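Trorngate demo set: frequently asked questions
By Amos Whitfield, 2023-08-16

What did you collect?
Simulated runs of a gripper picking small things off a tabletop. We recorded 230 and kept 149. The rest had bad grasps or a stalled arm, and I threw them out by hand.

Is 149 enough to learn from?
I doubt it. Oyelaran's notes say it is, for one object on one table. I would like to see that claim survive a second table.
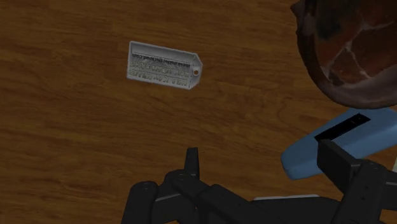 Flat objects are the worst of it. There is very little to grab, and a person steering the gripper will fuss over the approach, then close too early. The learner copies the fussing along with everything else.

Does simulation make the data cleaner?
Tidier, yes. Wood grain and soft shadows look nice on a slide. They tell you nothing about friction.

Why keep other objects on the table?
Ignacio Pruitt wanted clutter. Fine by me, but 13 layouts is a thin kind of variety.

Can I have the failed runs?
Yes, ask. I think they are worth more than the good ones.

Last updated: 2 revisions after first posting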